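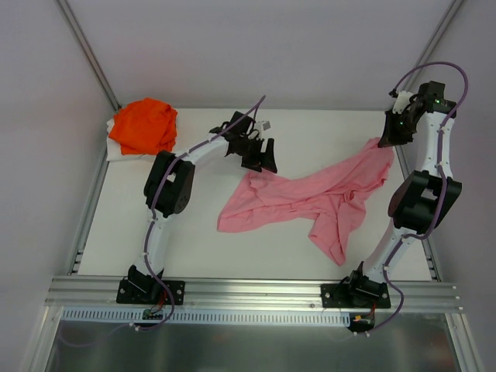

The Nokeo Linen Tea Towel, Set of 2

I've been selling tea towels from my little shop for longer than I care to admit, and these are the ones I keep going back to when somebody asks me what I use at home. They're a plain, heavy linen with a hanging loop in the middle of one long side (so it hangs flat over the oven door and doesn't droop off at a corner, which drives me up the wall).

They come from a small mill called Staltora, who weave the cloth and hem it under the same roof. I first ordered a dozen in grey as a bit of a punt and sold out by the weekend!

What they're like to use

Stiff, to begin with. I won't pretend otherwise. Straight out of the packet they feel like a new pair of jeans and they push water about more than they soak it up. Give them three or four washes and they start to go soft, and after a couple of months they're lovely – thirsty, quick to dry, and no fluff on your wine glasses. I've got one from the first batch that's gone almost silky and I'm daft about it.

They do crease. If you're an ironer, iron them damp. I'm not, so I give mine a good shake and fold them while they're still a tiny bit wet.

Colours

Chalk
Slate
Mustard (back in stock in August)
Brick, with a thin cream stripe

The Brick lets out a little dye in its first wash, so put it in with dark things. I learned that with a pillowcase.

Size and details

52 cm by 70 cm
253 grams the pair
100% linen, mitred corners
Cotton hanging loop
Sold in twos, same colour or mixed

If you've had the Tapsell towels from me before, these are a bit narrower and quite a lot heavier. Some people liked the big Tapsell ones for covering dough, and I do still have a few of those in white if you drop me a line.

Washing

40 degrees is fine for everyday, 60 if you've been mopping up something horrible. Please skip the fabric softener, it coats the fibres and you'll be back to pushing water about. Line drying is best. A tumble dryer won't ruin them but they'll shrink by a centimetre or so and come out rather crispy.

Turmeric stains: soak overnight, then hang the towel out in the sun. It works better than anything I've bought in a bottle.

What people have said

"Bought the Slate for my mum and then had to buy another set because I'd pinched one of hers. The loop in the middle is so handy." Loan Cù

"Took a while to soften up but I wouldn't go back to cotton now. Wish there was a green."

(I've asked about a green! Staltora say maybe.)

Ordering and postage

Orders in by 12 go out the same day, Monday to Friday. A single set fits through the letterbox, so you needn't wait in. If you'd like them wrapped, tick the box at the checkout and I'll do them up in brown paper with a bit of string.

Returns are fine as long as they haven't been washed. Pop a note in with your order number so I know whose they are.

Goes well with

Musent dish brush, beech handle
Nokeo linen apron, Slate or Chalk
Nokeo oven cloth, double thickness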